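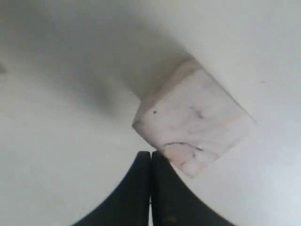 Stone or soap? Bought in a mixed lot

ifor_parri
Picked up a box of odds and ends at an estate sale in December and this cube was at the bottom. Off-white, a bit pink in places, soft gray veins, edges rounded over. It has one tiny black speck and a thin dark line near the bottom that could be a crack or just a vein. No smell that I can tell. Is it marble? Calcite? I don't want to wash it if it's soap.

Lilla S
I'd say calcite or onyx marble. The pinkish part at the lower corner looks like it lets a little light in, and plain white marble doesn't usually do that at the surface.

gdobos
Disagree. Thin marble edges pass light fine. Those gray blotches look like ordinary tumbled marble to me, the sort sold as whiskey stones or drawer fillers.

tomoyo_317
Could still be soap. I make cold process bars and the swirls come out like that, and old soap gets those fine cracks. Press a fingernail into a corner. Soap will dent, stone won't.

gdobos
Fingernail test is fair. After that, one small drop of white vinegar on the worst face. Marble and calcite both fizz, so it won't settle Lilla's point, but it will rule out quartz.

Lilla S
Please don't put vinegar on it if you want to keep the finish. It etches.

gdobos
The finish is already matte – one drop won't matter.

ifor_parri
Fingernail did nothing, no dent at all. Kitchen scale says 131 grams. I'm leaving the vinegar alone for now.

Lilla S
Measure the sides and work out the density. Soap is close to 1, marble and calcite are both near 2.7.

tomoyo_317
OK, no dent rules out mine. Stone then.

ifor_parri
Will find the calipers tonight.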